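Indness Home Support
Ticket 3000-36: Soap dish slides on desk, clear lid will not stay put
Status: Closed
Product area: Bath and counter storage
Opened: May 29, 2020

Customer's report

I bought the Srithong soap dish (green tray, white base) and a small clear box from the same order. The dish is kept on a worktable in my hobby room next to a utility sink, so it sits on wood and not on tile. Two problems.

1. The dish moves when I pick up the soap with one hand. The green tray stays in the base but the whole thing slides toward the edge of the table.

2. The lid of the clear box does not grip. If I lift the box by the lid, the lid comes off and the box stays behind. It has done this since the first day.

I have washed both pieces in dish soap and dried them. No change. The table is level. I checked with a Baltex level in both directions.

Photo of the table attached, with the dish on the right and the lid at the back.

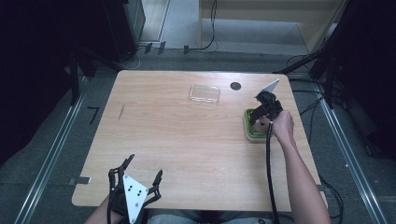
Can the green tray be used without the white base?
The tray can be used by itself on a surface that is allowed to get wet, such as a sink ledge. On wood, keep the base under it. Water goes through the slots in the tray and needs something to collect in.

Support reply 1

Thank you for the report. We will take the two problems separately.

Soap dish: The base ships with a thin protective film on the underside. It is clear and easy to miss. Turn the base over and run a fingernail along one corner. If a film lifts, peel it off completely. Then wipe the underside and the table with a damp cloth, let both dry, and try again.

If there is no film, look for wax or furniture polish on the table. A polished wood surface will let the base slide even when both are clean.

Lid: The Triswood clear box was sold in two sizes, and the two lids look almost the same from above. Please measure the long side of the lid and tell us what you get. The smaller lid is 66 mm on the short side. Set it flat on the table to measure, and do not press down on the walls.

Customer reply

There was a film on the base. I missed it because it goes right up to the edge. Peeled it off and the dish is better, but it still creeps a little when I push the soap sideways. I do use a spray polish on the table, every other week or so.

The lid is 66 mm on the short side. The box is wider than that at the rim, so I guess I got the small lid with the large box.

I put the lid on the table by the cable hole and took a closer photo. The dish is over at the far right.

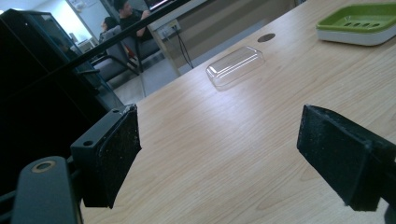 Attachment 2: clear lid near the cable hole, soap dish at upper right

Support reply 2

The measurement confirms it. The lid belongs to the small box. It will rest on the large box but it will not lock. We have ordered a large lid for you at no charge. You do not need to send the small one back.

For the dish, please do the following:

Wipe the spot where the dish stands with warm water and a drop of dish soap to take off the polish. Dry it with a towel.
Leave that spot out the next time you polish.
If the dish still moves, put 3 small clear bumper pads under the base. Any hardware store pad will work. Keep them back from the rim so they do not show.
Empty the base when you change the soap. Standing water makes the dish heavier on one side and can leave a mark on wood if it spills.

Do not use glue or double-sided tape on the base. Both can pull the finish off the table.

Customer reply

Washed the spot and added the pads. The dish stays where I put it now, even one-handed. I moved it farther in from the edge as well.

The new lid came today. It clicks on all the way around and I can lift the box by it with the box full of buttons. I kept the small lid and use it as a tray for screws.

Resolution

Dish: protective film left on base, plus furniture polish on table. Film removed, spot cleaned, pads added.
Lid: wrong size packed with order. Replacement sent and received.
Packing error passed to the warehouse. Ticket closed at customer's request.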